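Crochet and Small Plush Care -- Questions We Get a Lot

Pemley Yarn Room, last touched up in December. Answers by Leen and Graça, typed between orders so excuse the shorthand.

Can I machine wash crocheted fruit?

Please don't. Cool water in the sink, drop of plain soap, squeeze, rinse, squeeze again. Roll in a towel. The stuffing bunches up in a machine and you won't get it round again.

How long to dry?

Small fruit, overnight on a rack. Anything with a thick ring or long pile, 2 days. Turn it over at breakfast and again at night. No radiator, no hair dryer.

The leaves on mine curled up. Fixable?

Yep. Damp cloth over the leaves, press flat with your fingers, pin to a folded towel, leave it. Steam works too if the yarn is cotton. Acrylic -- keep the iron well away, it goes limp and shiny and stays that way.

A piece is coming loose at the side. Do I need to send it back?

Up to you. Most people can sew it. Matching yarn, blunt needle, go through the old holes, then bury the tail deep in the body. If you'd rather we did it, mail it to Benvinda Antunes at the shop adress on your slip. Repairs are free for the first 9 months, postage is yours.

What's the best way to sort a mixed pile of knitted and crocheted things?

On the bed. Seriously, a table is never big enough. Clean sheet down first, then get everything out where you can see it -- hats, fruit, plush, bags, boxes. Put like with like. Anything fluffy goes away from anything with open stitches, the fluff gets into everything. Check seams while you're at it. 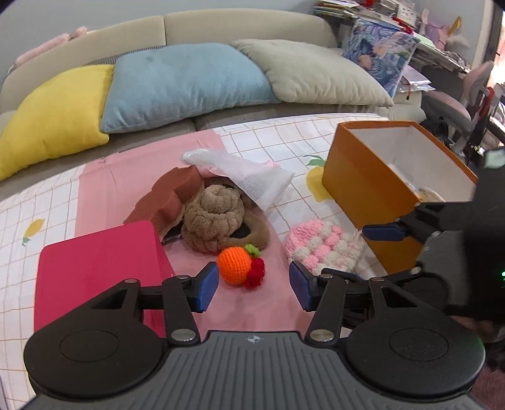
How should I store knitted hats over the summer?

Flat, clean, and in something that breathes. A cotton pillowcase is fine. Don't hang them and don't stack heavy stuff on top or the brim stretches. Cedar block in the corner if you've had moths before.

Are cardboard boxes OK for storage?

For a season, sure. Longer than that, line them with tissue and keep them off the floor. Damp basements are out. Take out any loose hard bits first, they snag.

Mesh bags?

Good for washing, good for keeping pairs together. Zip closed before it goes anywhere near the hook side of velcro. Ask Ebenezer Kpodo about his green scarf.

My plush has gone flat and matted.

Dry pet brush, short strokes, one direction. Then the other. Fingers in between. If it's still flat, hold it over a steaming kettle (not close!) and brush again.

Do you sell spare leaves and stems?

We do, in packs of 2. Green only right now. Red is on the list, no date yet.

Is the Wróbel cotton the same as the old one?

Same weight, slightly softer twist. Colors are a touch brighter so if you're patching something older, hold it up to the piece in daylight before you cut.

Are these safe for babies?

Ours are for ages three and up. The small add-ons are sewn tight but they're still small add-ons.

Can I order for a shop or a fair?

Yes, Sándor Kerekes handles those. Largest order so far was 1,000 pieces and it took us most of a winter, so write early. Put WHOLESALE in the subject line or it will end up in teh general inbox.

Still stuck? Use the contact form. Mornings are quickest, we usually answer before noon.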